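About Brusden

Brusden is a small company that organizes outdoor music weekends. We started with one evening concert in a field behind a farm, with a borrowed stage and 600 people who mostly knew each other. The weather was bad, the bar closed early, and still many guests asked us in the parking lot when we would do it again. So we did it again.

Today we run the Lustent weekend every September, and also Rennie, our smaller winter event, which takes place indoors and lasts only one night. Lustent has two stages. The bigger one is for bands and the smaller one, under the trees, is for electronic music and for everything we do not know how to name. We do not want to add a third stage, although we are asked this every year. From the campsite you should be able to walk to any concert in five minutes, and with a third stage this would not be possible.
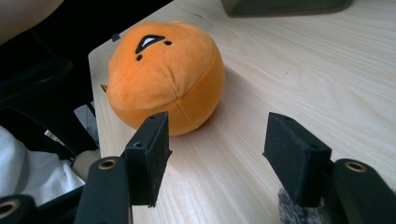

The company was founded by Nadège Bouvier and Nyokabi Muli. Nadège worked before as a sound engineer on tours, and she is still the person who walks to the back of the field during every sound check to listen from there. Nyokabi takes care of the program. She listens to all the music that artists send to us, and she answers to all of them, also when the answer is no. Please be patient with her in spring, as this is the time when most of the messages come.

Ginette Vidal is responsible for the campsite, the showers and the family area. If you have camped with us, you have probably met her in the early morning - she makes her first round at 6 a.m. Dorian Masson joined us later and looks after the tickets and the shuttle buses. Solange Bodin does our accounts and also chooses the food stands, and she tastes the food of every stand before she signs a contract with them.

Families are a big part of our public. The family area at Lustent opens at 10 a.m. and has its own shade, its own water point and a quiet tent for small children who need to sleep. Ear protection for children can be borrowed at the entrance against a small deposit.
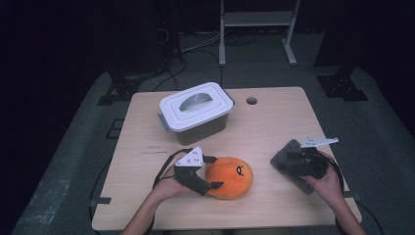
An orange plush toy and a storage box on the table

Our office is in the old Emach building, on the second floor, above the bicycle shop. The door to the street is sometimes locked after lunch, so please ring the bell with our name on it. Artists, food stands and neighbors of the festival field are welcome to visit us, but it is better to write before, because in summer we are often on the field.

For lost objects, please write to Dorian with a short description and the place where you camped. We keep everything for 30 days after the event.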